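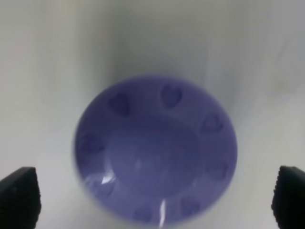

OK so my cousin texted me a link on Monday to one of those "robot tidies the whole kitchen" videos and asked if she should hold off on hiring a cleaner. I have typed and deleted four answers. Putting the long one here instead, sorry to everyone who follows me for bread.

Short version: hire the cleaner.

Long version. I spend my working days watching arms pick things up and put them down, and what I've learned is that a bowl is a mean little object. Wide, shallow, slick, low to the table. You and I hook a finger under the rim without thinking. A two-finger gripper has to either span the whole thing, or come down over one edge with a finger inside and a finger outside, and both of those can go wrong in ways that make a lot of noise.

And shiny! Shiny glaze is its own headache. The overhead light puts a big white streak on the rim, the arm moves a bit, the streak moves too, and now the software has opinions about where the bowl is. We had a whole afternoon at Rustad that was just us and one desk lamp.

People always want to know about folding laundry. I get it, I hate folding laundry. But I'd settle for "clear the table". Just that. Stuff on a table, put it where it goes. It sounds like the baby version of a chore and it's the one I'd bet on last.

Because look at what's on a normal table. A water bottle, see-through, so half of what the camera sees is whatever's behind it, bent. A pen, skinny, hiding behind the bottle. Something round that rolls if you breathe on it. Something with a lid. Every one of those wants a different grab, and if you go for the pen first you knock over the bottle.
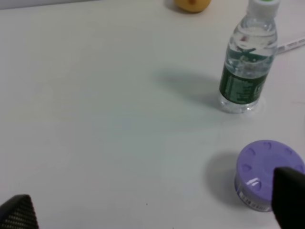
Sigrun Strand: ok but my three year old can't do this either and we still say she "helps". Isn't the bar just useful enough? I'd take a slow one that gets most of it.

Sigrun, fair, and I go back and forth on this! Slow is fine by me. If it takes 2 hours while I'm asleep, who cares. My trouble is the "most of it" part. If I come down in the morning and it got everything except the open yogurt, which it put in the sock drawer, I now have a new chore that didn't exist before.

Your kid also gets better every week from basically no practice. Last year I logged 1215 tries on one single pick (a tube of hand cream, don't ask) before I'd let Eyvindur Fogh show it to visitors. And then he moved the tube to the other side of the table and we were back to maybe.

The shop floor is a different story, and I think that's where folks get mixed up. My brother-in-law's place, Lerkley, has an arm that boxes the same part all day long and it's great. Same part, same spot, same light, same box. It doesn't know what a box is and it doesn't need to. You just can't run a house like that. Nobody puts the toothpaste back on an X made of tape.

Tamsin Yazzie asked me over in DMs what I'd need to see before I changed my mind, and I like that question a lot. So here's my test. I pick the objects and I don't tell you ahead of time. Nothing gets lined up. The person who trained it leaves the room. It gets 3 tries, on three different tables, and someone's grandma decides if it counts as tidy.

I've offered this to the Nimcombe folks twice - very nice people, very good demo - and both times we ended up talking about lunch.

What HAS gotten better, since I don't want to be a total grump about it: finding things. A few years back you'd have to teach it each item one by one. Now you can say "the marker" about a marker it's never met and it usually heads for the right one. That still kind of gets me when I'm in there early with my coffee.

It's the last half inch that's hard. Getting there, great. Closing on the thing without shoving it, and knowing you've got it, and knowing when you don't. If you want to know where the field is, skip the sped-up video and watch that half inch at normal speed.

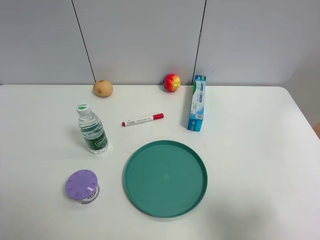
Bottle, marker, toothpaste box, tray. Your move, robots.

Anyway, to my cousin, who I know is reading: Thursdays are good for cleaners, ask around, and please don't put a deposit on anything with a waitlist. More on grippers vs. suction cups when I've had some sleep, Ylva Skjelbred has already told me I'm wrong about suction cups and I haven't even posted it yet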